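**The junk drawer, and other places things go to die**

07/09/2023

Every house on Uniyal Street has a drawer next to the stove that no longer opens all the way. Ours holds takeout menus from a place that closed, a key to a bike lock we sold with the bike, and enough soy sauce packets to float a canoe. I wrote last time that I was going to empty it over the summer. Summer is on its way out and the drawer has gained a flashlight.

A few of you wrote back with your own methods, and I read every one of them instead of cleaning. The most popular was the box trick: tip the whole drawer into a shoebox, write December on the lid, and throw out whatever you haven't gone looking for by then. I like this one a lot. It feels like work and leaves all the hard choices to a later version of me, who I assume will be better rested.

The strictest method came from a reader in Sevberg who keeps 15 things in her drawer and makes each new arrival fight an old one for its spot. I tried it for an evening. The birthday candles lost to the tape measure, and then it was somebody's birthday.
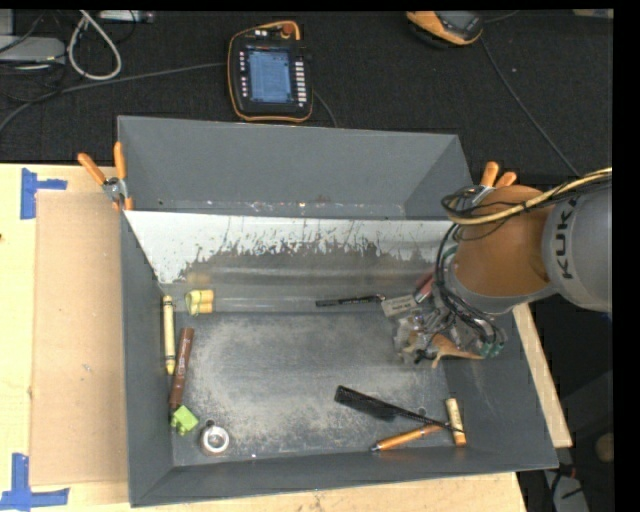 What I've settled on is duller. I took out everything flat and everything that had leaked, and that alone got the drawer to shut. Batteries went in a jar. Rubber bands went around the jar, which pleased me more than it should have. Anything with a cord got two days on the kitchen counter, where the rest of the household could claim it or walk past it. They walked past it. Then one adapter turned out to belong to the good speaker, and there was a discussion.

The keys are still a problem. I have a ring of them that fit nothing in this house, and I can't throw out a key. Somewhere there may be a shed.

A word on dividers, as several of you asked. The Trelteo tray I bought is fine, but it's a little shorter than the drawer, so it slides forward each time you pull and everything behind it drops into the gap. I've wedged a folded dish towel back there. Veltham Hardware will cut a strip of pine to length if you bring your measurements - bring them written down, not in your head, and measure with the drawer fully open.

Next issue is the hall closet. I've opened the door, looked at the coats for a while, and closed it again. If you own a vacuum attachment you can't identify, write in and tell me its shape, and I'll see if I have the other half.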